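Visit report: a day at Proltis, before we decide on the budget
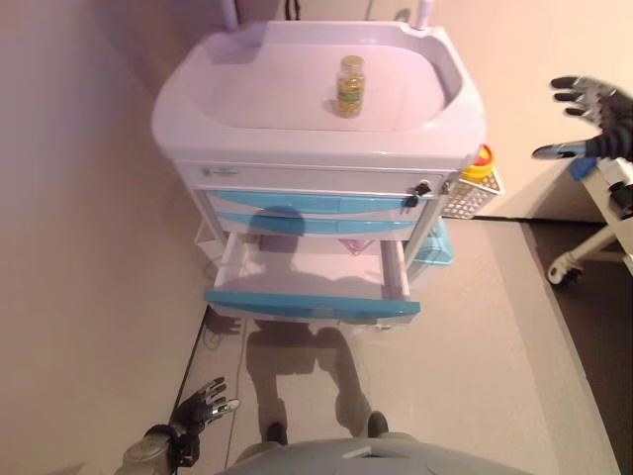

I work in purchasing for a small group of care homes, and on Thursday I went with two colleagues from the nursing side to the Proltis open day. The invitation said "Humanoid robots for supply work in care," and our director wanted to know if we should put money aside for it in next year's plan. I promised to write down what I saw and what I was told about prices. It is a long text, I am sorry, but the people who could not come have asked for details.

The building is behind the Győri freight yard. Our train came in at half past eight and we walked. The signs at the gate still have the name of the former tenant, so please go to the second entrance, the one with the bicycle racks. Inside we got a badge, coffee and a list of the stations. There were 31 visitors, most of them from hospitals, and we were divided into groups.

The first hour was a talk about costs. The speaker was from Corgate, the company which sells and services the machines for Proltis in our region. He was more open than I expected. He said that the purchase price is the number everybody asks about and that for a small buyer it is the wrong number to begin with. He prefers to talk about the monthly rent. For one robot with service included, they ask 4,000 per month, and the shortest contract is 3 years. Training of the staff is included for the first site only. If you have several houses, like us, each further site pays for its own training days. I asked for this in writing and he said it will be in the offer.

After the talk we went to the stations. My colleagues were most interested in the supply cart, because it is the same type of work we have every day: somebody stands before a cart, opens the drawers, and looks what must be filled. The cart at Proltis is an ordinary white one with light blue drawer fronts, a tray on the top and a wire basket on the side. The bottom drawer was pulled out and had nothing in it, and on the tray there was one small glass jar with a gold-colored lid. I liked that they did not build a special cart for the robot. For our budget this is an important point. We have carts in four houses, from different years, and if we had to replace all of them the plan would be finished before it started.

One of my colleagues asked about the lock. Our carts are locked between rounds, and the one at Proltis also has a small key lock on the top drawer. The answer was that keys stay with the staff, and the robot is planned only for the drawers without medicines. She was satisfied with this, I was a little less. If a nurse must come each time to unlock and lock, then we do not save her minutes, and the minutes are the reason for the whole purchase.

They gave us a sheet with results from a test in their own rooms. In 82 percent of the runs the task was finished without help from a person. I asked what happens in the other runs, and who pays for the time of the person who helps. The reply was that remote help is included in office hours. Our night shift is not in office hours, so I have noted this as an open cost.

Lunch was soup and sandwiches, quite good. At the table I spoke with a buyer from a clinic that already rents a machine from Flallau, a competitor. Her advice was to plan for the floor. In their old wing there are metal strips between the rooms and they had to change several of them. She also had to find a place for charging which is not an escape route, and for this they paid an electrician twice.

For our own planning I have these points, not yet in a good order:

The rent, with the contract time as above.
Training days for every house after the first.
Remote help outside office hours (price not known).
Door strips and one charging place per house. I will ask our building service for a first estimate.
Insurance. Corgate says our normal policy is enough, but I would like to hear this from our insurer.
Hours of one nurse to be the contact person in the test period.

My proposal is to take only the first house into the plan, and to write the other houses as a separate line without a sum. The nursing colleagues would prefer to wait until the night question is answered. We will talk about it at the budget meeting in February, and before this I hope to have the written offer.

If you would like to see the price sheet, I have a paper copy at my desk. The next open day at Proltis is in spring and it is free, but you must register.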